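Category: Workshop Talk

The toy maker at Kanach starts with the board. "It has to lie flat, or small parts drift," she says. Hers are built from strips, pale ones with a few darker ones between them, and sanded for 30 minutes a side.

Blocks come from Dradau in bags of 100. She rejects about three per bag, mostly for chipped edges. "I check size first – color can wait."

Parts are laid out on the board before packing. "A line is faster to check than a pile. Anything I want to look at again goes well away from it."
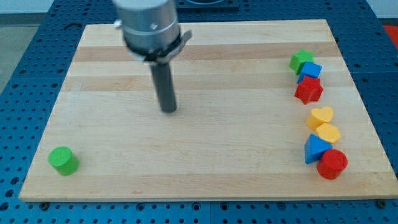 Toy blocks on the board, with the green cylinder set apart at lower left.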